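# Chapter 4: Where Examples Come From

Most books on robot learning introduce the data in a single sentence. "We collected 1,000 demonstrations," it says, and the reader is moved briskly along to the part with the equations. This chapter is about that sentence. It took the people who could have written it a good part of a year, and they would like it to have been longer.

The earlier chapters treated a training set as something that arrives. You were given pairs of observations and actions, you fitted a policy to them, and the worst thing that could happen was overfitting. In this chapter you have no pairs. You have a robot with two hands, a table, a box of household objects, and a person who has been told to move things around until further notice. Turning those into a training set is a craft, and like most crafts it looks from a distance like standing around.

By the end of the chapter you should be able to:

- write a task description that two operators will read the same way
- choose what to vary between episodes and what to leave alone
- decide when an episode begins, when it ends, and whether to keep it
- spot the commonest ways a collection goes quietly wrong
- estimate how long a collection will take, and then fix the estimate

You will need the loss function from Chapter 3. You won't need it until Section 4.5, so there is no harm in having forgotten it for now.

## 4.1 What counts as an example

An example, in the narrow sense used in this book, is one complete attempt at one task. We call it an *episode*. It contains a stream of camera images, a stream of joint positions, the commands sent to the arms and hands, and a short piece of text saying what was being attempted. The text is the cheapest part to produce and the one most often wrong.

Beginners tend to think of the episode as the unit of data and then count episodes. This is natural, and it leads to trouble. A learning system of the kind described in Chapter 3 never sees an episode as a whole. It sees a moment, and it is asked what to do next. A long episode in which the operator hesitates over a mug contributes a great many moments of hesitating over a mug. The policy will study these carefully. It has no way of knowing that the operator was wondering about lunch.

We will therefore keep two numbers apart throughout: how many episodes there are, and how much of each one shows something worth copying. The first goes in the abstract of the paper. The second decides whether the robot works.

## 4.2 The table before anyone moves

Consider a setup of the kind used in the Bonitz exercises, which run through the rest of this book. The task is stated as "put both pumpkins on the plate." It was chosen because it sounds too easy to need a chapter. There is one plate, there are two pumpkins, and there are two hands to do it with. A small child would finish before you had explained the rules.

Now try writing it down for an operator. Does the left hand take the left pumpkin, or may one hand fetch both? Do the hands move together or in turn? If together, which one gives way over the plate, where there is suddenly less room than there was? Is a pumpkin leaning on the rim on the plate or off it? May a hand nudge the plate? And what about anything else on the table that the task doesn't mention? Must it be left alone, or merely not knocked over?

Each of these questions will be answered during collection whether or not you ask it. If you don't ask, each operator will answer it privately and differently, and often differently before and after the afternoon break. The learning system will then be trained on all the answers at once. With a small amount of bad luck it will average them, and the average of going left around a mug and going right around a mug is a mug on the floor.

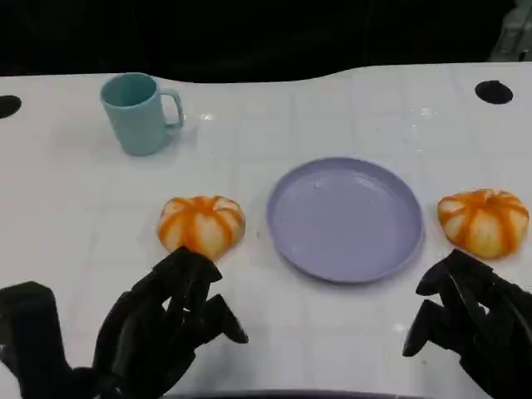
*Figure 4.1. Two striped pumpkins, a lavender plate, and a teal mug that appears nowhere in the task description.*

## 4.3 Distractors, and why the mug is your friend

Objects that are present but not part of the task are called *distractors*. The name is unkind. In Figure 4.1 the mug gives the policy something to be uninterested in, and being uninterested is a skill that has to be learned like any other. A system trained only on tables holding a plate and two pumpkins has never been shown that some things can be ignored. Put a mug in front of it and you are asking it a question in a language it hasn't studied.

There are two ways to get this wrong. The first is to leave distractors out, for the sake of tidiness. The second is to put the same distractor in the same place every time, at which point it stops being a distractor and becomes a landmark. The Drelell collection, which we will return to in the exercises, kept one cup at the back left of the table through all 27 of its early sessions. The resulting policy was excellent. When the cup was taken away to be washed, the policy reached confidently for a spot a hand's width from the plate and stayed there, holding its pumpkin over nothing with every sign of satisfaction.

The remedy is dull and it works. Move the distractor between episodes. Swap it for another. Sometimes take it out. Write down which you did.

## 4.4 Deciding what to vary

You can't vary everything. Time runs out, and so does the operator's good nature. A useful habit is to sort the properties of a setup into three columns before the first episode is recorded.

| Vary on purpose | Hold fixed | Record and hope |
|---|---|---|
| Starting positions of the pumpkins | Camera mounting | Room light |
| Position of the plate | Control rate | Operator |
| Distractor, if any | Height of the table | Wear on the fingertips |
| Starting pose of each hand | Wording of the task | Time of day |

The third column deserves its name. It holds everything that will change by itself and that you haven't the means to control. Glossy tabletops belong here in spirit. They throw back whatever light is overhead, and the reflections shift whenever a lamp is moved or a blind goes up. If you can't stop this, collect through it and log it, so that when the policy fails every evening you will at least have a theory.

Starting positions are harder than they look. Ask a person to place a pumpkin "at random" and it will go somewhere comfortable, a little off center and well within reach, again and again. People are poor sources of randomness and don't like to be told so. The usual answer is to print a list of positions beforehand and have the operator follow it. A pair of objects also invites symmetry: one goes to the left of the plate, the other to the right, and everything looks very nice. A policy raised on such tables will meet two pumpkins on the same side and behave as though one of them were a rumor. Your list should include arrangements that look careless.

## 4.5 Beginnings, endings, and the discard pile

An episode begins when the operator starts to act on the task and ends when the task is done. Both halves of that sentence conceal an argument.

If recording starts early, you collect stillness, and a policy that has seen plenty of stillness at the beginning may decide that stillness is how one begins. It will then wait. Visitors will ask if it is switched on. If recording starts late, with the fingers already closing, the system never learns how to approach. The rule used in this book is to start with both hands open and clear of every object, and to trim anything before the first deliberate motion.

Endings go wrong in the opposite direction. Operators like to stop the moment the second pumpkin touches the plate, before letting go. Insist on the release and on a short retreat. Otherwise you will train a robot that puts things down without ever quite parting with them.

That leaves the failures. An episode in which a pumpkin is dropped, picked up, and placed correctly should nearly always be kept, and students nearly always throw it away. It is the only kind that shows how to recover. An episode in which the pumpkin is dropped and rolls off the table should be labeled as a failure and stored apart from the rest. Deleting it is tempting. Resist until you have read Section 4.8, which finds a use for it.

What should be discarded without regret is the episode whose label is false. If the text says "both pumpkins" and one was moved, no amount of graceful motion makes up for it. The loss function will take the sentence at its word.

## 4.6 Writing the collection sheet

Everything so far has to fit on one page, which will be taped up beside the operator and read once. The sheet we use follows a format called the Price sheet, and it has 9 fields:

1. Task text, exactly as it will be stored
2. Objects that belong to the task
3. Distractors for this session
4. Starting positions, by list number
5. Starting pose of the hands
6. Which hand does what
7. What counts as done
8. What counts as a failure
9. Anything odd

The last field is where the information is. A session log from the Griteck exercises contains, under "Anything odd," the entry *right thumb slow after restart, carried on*. The entry explained a month of puzzling results, and it was found at the end of that month.

### Before you go on

Draft a Price sheet for the task in Section 4.2, using no more than a line for each field. Give it to someone who hasn't read this chapter and ask them to act it out with their own hands, a saucer, and two pieces of fruit. Say nothing while they do it. Note each point at which they look up at you, then revise the sheet and try it on someone else. Keep both versions, as you will need them for Exercise 4.3.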